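Skip to content | Print this page | E-mail this page

# Gekstead Glassware Loans Register, transcribed

April 2023, by Shufen Zheng

A transcription of the loans book kept by the teaching stores at Gekstead, with one row for each item lent out.

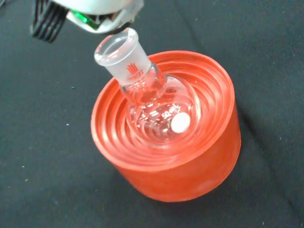

Bahman Ansari asked whether the register could be used to work out what the stores owned. It can't, at least not directly. An item that was never lent never appears, and a flask lent many times appears many times under the same shelf number.

## Contents

- `loans.csv` – the main table, around 4000 rows
- `borrowers.csv` – departments and outside bodies, no personal names
- `shelfmarks.csv` – shelf numbers with the type of glassware, where known
- `notes.txt` – remarks from the margins, typed as written

## Columns in loans.csv

- `row_id`: running number, given by us
- `page`: page of the original book
- `out`: date lent
- `back`: date returned, blank if none was entered
- `shelf`: shelf number
- `item`: the item as the clerk wrote it
- `item_std`: our tidied version
- `borrower`: code, matching `borrowers.csv`
- `damage`: free text, mostly blank

The clerks used "R.B." for round-bottomed and "F.B." for flat-bottomed. In the later pages both are sometimes shortened to "B." and we have left `item_std` as "flask, type unclear" for those. Sizes are given in the unit used in the book, so cc and ml both turn up. Ground-glass joints are mentioned only when a stopper or adapter went out with the piece.

## How it was made

Telmo Segura photographed the pages at Dodham, where the book is now kept. Two people typed each page separately and Quyên Quách compared the results. Where they differed she went back to the page. Words she could not settle are followed by [?].

## Known problems

- 838 rows have no return date. Some of these items were lent again later, so they must have come back.
- 11 pages are water-stained along the outer edge and the damage column is partly lost.
- The borrower "Natmont" covers both the school and the works laboratory. The book does not tell them apart before page 16.
- Dates before the change of clerk are day and month only. The year comes from the page heading, and the headings were not always kept up – treat New Year entries with care.
- "Cracked" and "starred" may mean the same thing. We kept both.

## Use

Free to copy and reuse with credit to the Gekstead register. Please don't merge it with the Ghorbani stock list without checking the shelf numbers, as the two stores used the same series for different things.

Corrections to Kai Reinholz, with the page and row number.

Sign up to our newsletter for updates to this and other collections.

This site uses cookies to remember your settings. Accept | Manage cookies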